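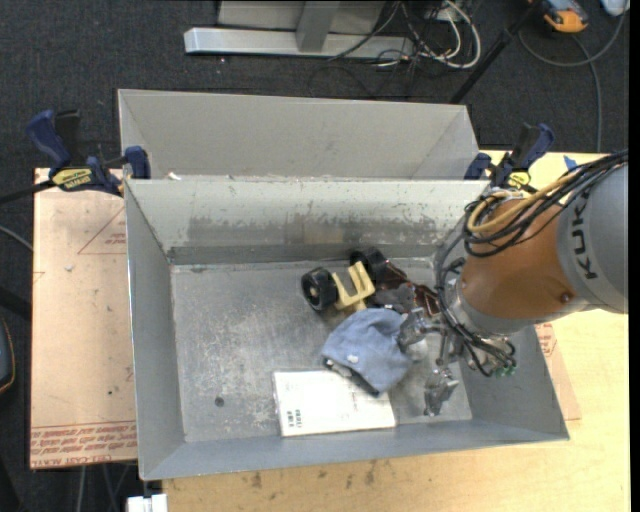

Bin picking still slow going, Grastport trial finds

GRASTPORT, March 23, 2022 - Can a robot clear a mixed bin as fast as a stockroom worker? Not yet, going by the first results out of Memomum, the returns handler on the east side of town.

The company has been testing arms on the job most shops hate. Sorting returned goods. Toys, clothes, boxes, odds and ends, all dumped in one metal bin and all different. People do it without thinking. Machines don't.

In the latest round the arm was given 20 mixed bins. It emptied 16 with no help. Other four needed a person to step in, mostly for soft stuff. Fabric folds over on itself, hides whatever is under it, and the fingers come up with a corner of cloth or with nothing.

"Boxes are fine, boxes we could do years ago," said Khrystyna Pylypenko, who runs the trial. "Give it a hat lying on top of a box and it has to decide which one it's looking at. That's where the time goes."

And the time does go. Average was 69 seconds an item, against 10 for an experienced sorter on the same floor. Pylypenko says speed wasnt the target this round. Getting the thing out of the bin without dropping it was.

Shiny items were the other headache. Glare confuses the software, which then guesses the wrong edge. Wheels too, they roll when touched.

Juwita Hutapea, a shift lead at the Ustton warehouse where the system may go next, watched a morning of it and came away half sold. She would hand it the night work tomorrow, she said, if it could be trusted to stop when stuck. "I don't need it fast at 3 a.m. I need it to not tear a sleeve off."

No jobs are being cut for the trial, according to the company. Sorters at Ustton have asked for that in writing and were still waiting as of this morning.

Home use is further off. Memomum's software partner, Purba, wants to try the same approach on laundry and toy pickup, but has no date and no price. Pylypenko wouldnt guess at one either. A living room floor, she said, is a bin with no walls and a dog in it.

Next round starts before the end of March, with more clothing in teh mix and a softer set of fingertips. Results to be posted on the company's site.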